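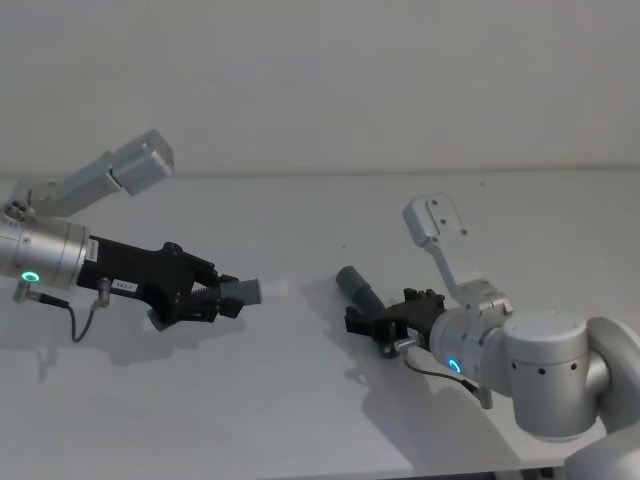 Two-arm cells and small assembly: ready yet?

ivport_tech
We priced a Jorard pair for capping and sleeving parts. Demo cycle was 24 seconds. Our bench does it in 10.

dhanial2
Cycle time is the wrong number. Ask how many runs go by before someone has to step in.

ivport_tech
They quoted 12. For a night shift I need far more.

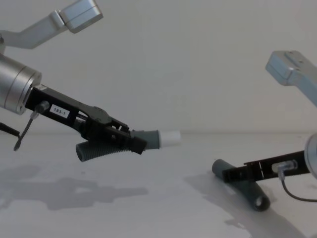

Left gripper on the ribbed handle piece, right one at the gray tube.

votetti_user
Holding was solved years ago. Lining up a part with a hollow tube is the slow bit.

dhanial2
Disagree. Fixture the tube and one arm will do.

votetti_user
Then you've bought a press. Try that with dishes.

ivport_tech
No dishes here. Requoting in February.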